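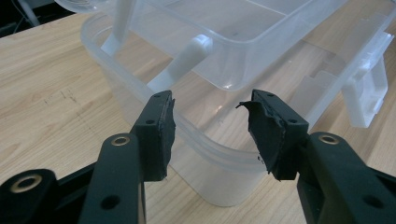
**harborlight_22** replied:

The revised storage policy at Nastel should not be read as a ban on keeping household goods in the basement units. Section 5 restricts only items that hold moisture or attract pests. I have asked the building office to confirm this in writing and will post the answer in this thread when it arrives.

---

**t_quarry** wrote:

Thank you. The wording in the June notice was considerably broader than that. It stated that "all soft goods, paper goods and dry foods" were to be removed from basement units before the inspection. Several residents in the Avholm wing have already moved their belongings to a commercial facility at their own expense. If the restriction applies only to damp or unprotected items, the notice ought to have said so.

---

**moderator_bivora**

*Moderator note, Jul 21, 2025.* This thread has been merged with "Basement units: what may stay?" Members are asked to keep to the storage policy. Complaints regarding the elevator schedule belong in the Building Services section, where a thread is already open.

The text of the policy, as adopted:

> 5.1 Residents may store personal property in the assigned unit, provided that it is kept in closed containers and raised off the floor.
>
> 5.2 Cardboard may not be used for storage below street level.
>
> 5.3 The combined weight on any shelf may not exceed 100 pounds.

---

**lindenrow** wrote:

I must disagree with harborlight_22 on one point. Clause 5.1 does not mention moisture or pests at all. It requires closed containers for everything, including items that could not reasonably be harmed by either. Under a plain reading, a resident who keeps a bicycle or a floor lamp in the unit is out of compliance. I raised this during the comment period and received no reply.

---

**harborlight_22** wrote:

The definitions at the end of the document exclude "furniture, sporting equipment and fixtures of ordinary size" from personal property. A bicycle would fall under that exclusion. I accept that the definitions should have been circulated with the notice — many residents received only the first page.

---

**lindenrow** wrote:

I had not seen the definitions page and withdraw the remark about bicycles. My objection to the cost stands. A household with a full unit must replace every carton it owns. I purchased containers with fitted lids for my own unit and the total came to $220. This is a substantial amount for residents on a fixed income, and the policy offers no assistance and no period of adjustment.

---

**conceicao_unit** wrote:

For the information of members, the Conceição building adopted nearly the same rule before Nastel did. The following practices have served us adequately:

- Containers are labeled on the short side, facing the aisle, with the unit number and a contents line.
- Woolens are washed and fully dried before they are put away. Most of our mildew complaints concerned clothing that had been stored slightly damp.
- Papers of legal importance are kept upstairs in the apartment.
- Pallets or slatted shelves are used under the bottom row.

We did permit a transition period. I would encourage the Nastel office to consider one.

---

**t_quarry** wrote:

The advice on woolens is sound. I am less certain about closed containers as a general remedy. A tight lid keeps water out, but it also keeps in whatever moisture was present when the lid went on. Leather and old photographs do poorly under those conditions. Some provision for breathable covers on upper shelves would be reasonable.

---

**lindenrow** wrote:

I would support such a provision. The minutes put last year's drainage repair at $1,143, and that work was intended to resolve the damp in the Avholm wing. If it did so, I do not see why clause 5.2 must apply there in full.

---

**harborlight_22** wrote:

The repair addressed the floor drain only. The outer wall has not been treated, and clause 5.2 was drafted with that wall in mind. I do not believe an exemption for Avholm would be prudent at present.

The office has now replied by e-mail. Section 5 will be enforced as written, the definitions page will be sent to all residents, and a request for additional time may be submitted on the standard form. Breathable covers were not addressed in the reply. I have sent a second inquiry on that question.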